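The Amthorpe Collection owns 3,376 objects and shows 21 of them at a time, a ratio the museum describes as "focused." The rest live in the basement, where I spent a morning in May looking at spoons.

They are very good spoons. Doležal, the town that made most of them, carved its tax records into the handles, so a family's supper doubled as its paperwork. One ladle records a dispute over a goose.

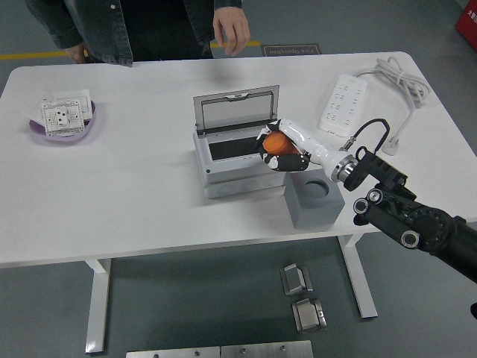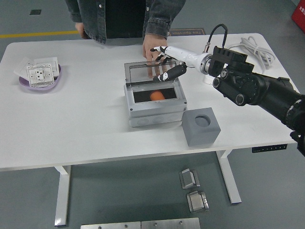 School groups get 10 minutes with the spoons before being marched upstairs to the portraits, all of men who owned mills. Teachers tell me the portraits are "on the curriculum." The goose, sadly, is not.

I'd swap them. A child who has read a grudge off a ladle will remember that somebody in Doležal once wanted that goose back — and may even ask who ended up eating it. The ladle doesn't say.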